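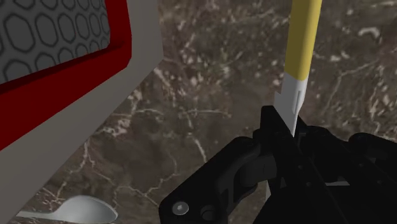 Yellow-handled knife-like tool in a black robotic gripper, and a spoon on a dark marble-patterned surface (computer render)

Lenuța,

The ministry's figure is 345 returned workers, and it stops at Friday. Our Milero branch has 57 more still waiting for papers — I have sent Mitiku the names.

Adanech Mersha wrote:
> Has the government said who pays the bus fares?
> The opposition asked twice in October.

No. The labour minister left before questions.

Abenezer Tsegaye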